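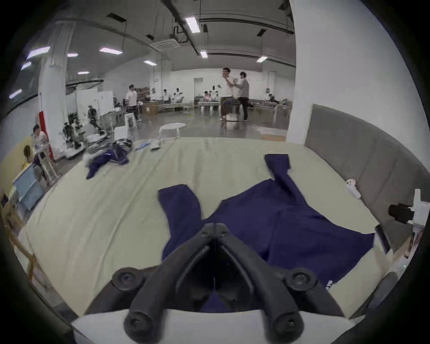 # The week the gripper wouldn't let go of a sleeve

There is a moment, when you are folding a navy shirt for a living, when you think about your degree. Mine usually arrives mid-afternoon. By then I've picked up the same sleeve so many times that I know its cuff better than I know my cousins.

I collect demonstrations for laundry tasks. I hold the gripper, I squeeze, the fingers close on cloth, I fold, and somewhere down the line a policy learns to do it worse than I do. We call our gripper the Potby, after the first bench it was ever bolted to, and until June it had one bad habit, a squeak. Then it picked up a second one.

The second one was not opening.

Not every time, of course. A fault that happens every time gets fixed before lunch. This one showed up on 3 folds out of 420, which is the sort of rate that makes everyone assume it's you. I'd release the trigger, the fingers would stay pinched for a beat, and I'd pull away with the garment still attached and drag the whole fold across the bed. Then it would let go, as if it had just remembered an appointment.

My first theory was that I was tired. This was also everyone else's first theory, and they were quicker to say it. So I slept, came back, and it grabbed a collar before ten in the morning.

My second theory was the fabric. Navy cotton is grabby stuff and the pads are round, so maybe cloth was getting tucked up between them. I spent a full afternoon pinching things: shirt, sheet, dish towel, my own pants leg (don't). The shirt was no worse than the rest. The pants leg was worse for my dignity only.

Third theory, the return spring. I swapped it for a fresh one from the drawer and got 26 clean folds in a row, at which point I wrote "FIXED" on the log in capital letters. You can guess about fold 27. I have since been asked to write in lowercase.

What finally gave it away was holding the thing upside down. I'd set it on its back to wipe the pads, squeezed it without thinking, and felt a tiny click on the way out that I'd never felt right side up. One of the pivot screws had backed out, maybe half a turn. With the fingers pointing down, as they are whenever you reach over a bed, the linkage sagged just enough for the screw head to catch the inside of the housing. Squeeze hard, it catches. Squeeze gently, it doesn't. I squeeze harder on sleeves, it seems, and nobody had asked me to know that about myself.

So: half a turn. Nearly 5 days of my life, for half a turn of a screw.

The fix was a drop of threadlocker and a paint mark across the screw and the arm so you can see when it moves. Our Drastberg unit, which is older and uglier and which I had been ignoring out of loyalty, turned out to have had paint marks on it all along. Someone at the Brastilport site put them there ages ago and wrote it up in a note titled "misc." I have opinions about notes titled "misc." but I also have a long history of writing them.

The part that bothers me is the data. A stuck gripper in my hand is an annoyance. A few hundred demonstrations where the person sometimes drags the shirt sideways before releasing it is a lesson, and the arm on the other end doesn't know I was swearing at the time. I went back through everything recorded since the screw was last touched and flagged any fold where the fingers opened late. The three I'd logged were easy. There were a few more I hadn't noticed, and in one of them I appear to correct for the drag so smoothly that it looks like technique. I pulled it anyway, with some regret. It was a nice fold.

New routine, for those of you with the same rig:

- Look at the paint marks before the first fold and again after lunch.
- Squeeze hard five times with the fingers pointing down. Bench checks with it lying flat will tell you it's fine.
- If it sticks, stop recording and write down which fold.

The squeak is still there. The Bosman people say to grease it and I keep meaning to.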